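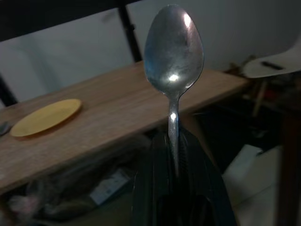 Wrist view only vs. wrist + overhead for utensil placing: our numbers

Forum: Manipulation and Learning > Results and write-ups

orathai_t
Posted 9:40 pm

Hi all, Orathai Thammasiri from the Carstead group. We finally have a result I'm excited to share! We trained two policies on the same 359 demos of picking up a utensil and setting it down next to a plate. One gets the wrist camera and the overhead camera, the other gets the wrist camera and nothing else. Same network, same training time, 60 test trials each.

The wrist-only one won. I had money on the other one (well, a coffee). It's the shiny stuff where the gap shows up most, spoons especially. With the handle in the fingers and the bowl sticking up, the spoon sits in the middle of the view the whole way over to the plate, and the policy seems to use that to work out which way the bowl is facing.

We did the training in Fumova, stock settings apart from heavier brightness changes. Ask me anything, I've been dying to talk about this.

gearlash
Posted 9:58 pm

Very cool, and I love that you kept the demos the same for both. But I'm not sold on the explanation. Look at how big the fingers are and how dark it is around them. Your policy might be ignoring the bowl and steering by the yellow plate, which stands out nicely against that table. Did you try a plate closer to the color of the wood?

orathai_t
Posted 10:06 pm

Fair question! Not yet. We swapped plates between 4 positions but it was always a yellow one. Putting it on the list for this week.

kashindye_fan
Posted 10:15 pm

gearlash beat me to the plate thing. My worry is the highlights. That white spot low in the bowl is going to slide all over the place as the wrist turns. On the Kashindye arm we had a terrible time with ladles until we trained with the lamp moved between sessions. Did you move yours?

orathai_t
Posted 10:24 pm

We did, and this is my favorite part! We ran 2 lighting setups, and the wrist-only policy held up in both. The two-camera one got noticeably worse in the dim one. My guess is the overhead view got too murky and it had learned to lean on it.

gearlash
Posted 10:31 pm

Then I'd say you've shown that a bad overhead view hurts, and that's a different claim from "wrist-only is better." Run it again with a brighter overhead and see if the gap closes. I'd bet it does.

orathai_t
Posted 10:37 pm

Hmm. OK, I don't fully agree, the gap was there in the bright setup too, just smaller. But yes, I should have put the two setups in separate tables. Will fix.

mo_benchtop
Posted 11:02 pm

Jumping in to say please don't tidy up the background before the rerun! Half the papers I read use a bare table and a curtain, and then nothing works in a normal room. A chair, a table edge, stuff on the floor, bring it on. Are the demos going up anywhere?

orathai_t
Posted 11:10 pm

Yes! They'll go on Ukedach in May once I've checked the labels. Forks are in there too, though we have fewer of those and I wouldn't read much into the fork results.

kashindye_fan
Posted 11:14 pm

Great, I'll try the spoon set on our arm as soon as it's up. Different fingers, so it should be a decent test. Can you include the camera mount measurements?

orathai_t
Posted 11:19 pm

Will do, adding them to the readme tonight.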